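Stundham Local Employment Forum
Minutes of the meeting held on 18/11/2024 in the upstairs room, Stundham Library

Chair: Benedita Seixas
Minutes: Henrique Teixeira

1. Apologies and previous minutes

Apologies were received from the Celtemow branch of the traders' association. The minutes of the last meeting were agreed with one correction. Under item 4, "vacancies filled" should read "vacancies advertised".

2. Matters arising

The chair has written to the bus company regarding the early service to the Celtemow estate. A reply has been received but it only says that the timetable will be looked at in the spring. Members felt this was not much use to people starting a six o'clock shift. The chair will write again and ask for a meeting.

The sign on the job club door still gives the old opening hours. Henrique Teixeira to replace it.

3. Closure of the Tudine packing shed

The chair reported on her visit to Tudine. The firm has confirmed that the packing shed will close in May and that the work will move to its other site. There are 22 jobs affected. Most are full time and several of the staff have been there since the shed opened. The firm has offered places at the other site to anyone who wants one, but it is a long drive and there is no direct bus.

It was asked whether the forum could do anything to change the decision. The chair said she had put this to the manager and had been told the lease had already been given up. Members agreed that the time would be better spent on finding other work for the staff locally.

The firm is willing to let the forum hold two advice sessions in the canteen during working hours, and staff will be paid for attending. One will cover redundancy pay and benefits, the other applications and interviews. The chair asked that the benefits session come first, as that is what people on the floor were asking her.

There was some discussion of whether agency staff are included in the figure. The chair believed not — she will check with the firm and report back.

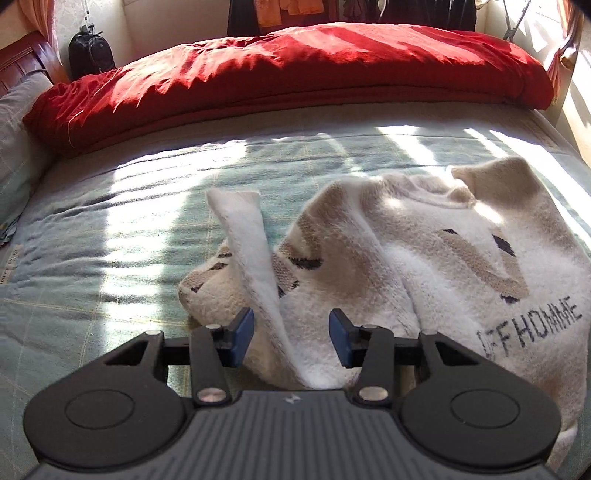

4. Zalewska alterations and knitwear repair

A letter was read from Zalewska, the repair shop on Bridge Street, which wishes to take on two part-time trainees. The owner has more work than she can manage and has been turning customers away. Most of it is knitwear, jumpers much like the cream and beige one in the picture, and she says the skill takes months to learn and cannot be picked up from a book. She would prefer adults who want to stay in the trade. No sewing experience is needed, but applicants should be patient and have good eyesight, with glasses or without.

The owner has asked for help with the cost of training. Henrique Teixeira said the forum's small grants fund could pay up to £2000 to any one employer in a year, and that Zalewska had not applied before. One member was concerned that the hours offered were too few to live on. The chair said the owner hoped to increase them after the first year but would not promise it.

It was agreed to support the application in principle, subject to seeing a written training plan and confirmation of the hourly rate. The vacancies will be put up at the job club and offered to the Tudine staff at the same time.

5. Vacancy board

Henrique Teixeira reported that care work and warehouse jobs still make up most of the cards on the board. Kitchen work has dropped off now the holiday park has shut for the winter. Several cards were out of date and have been taken down. Employers will in future be asked to put a closing date on every card.

A member asked for pay to be shown on all vacancies. After discussion this was agreed — cards that say only "competitive" will be sent back.

6. Any other business

The library has asked that the heater be switched off at the wall after meetings.

7. Actions

Benedita Seixas: second letter to the bus company; check the position of agency staff at Tudine; agree dates for the canteen sessions.
Henrique Teixeira: job club sign; reply to Zalewska and send the grant form; write to employers about closing dates and pay.

Date of next meeting to be confirmed by email.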